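Leather conditioner: questions we keep getting

Does the colour of your leather change?
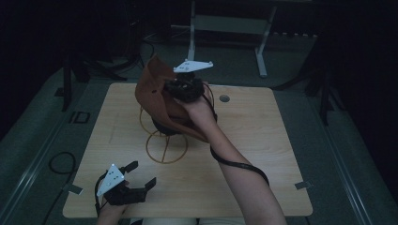 Usually, yes. Almost every conditioner darkens brown leather a bit, whatever the tin says. Test a hidden spot and wait 30 minutes.

Do I need the $60 Skovell balm?
I doubt it. Plain neatsfoot oil did the same job on my old satchel – and it smells better.

How often?
Twice a year. The "monthly" advice mostly comes from people selling tins.

Will it fix cracks?
No. Ask Marlene Nogueira at Mikance about a patch.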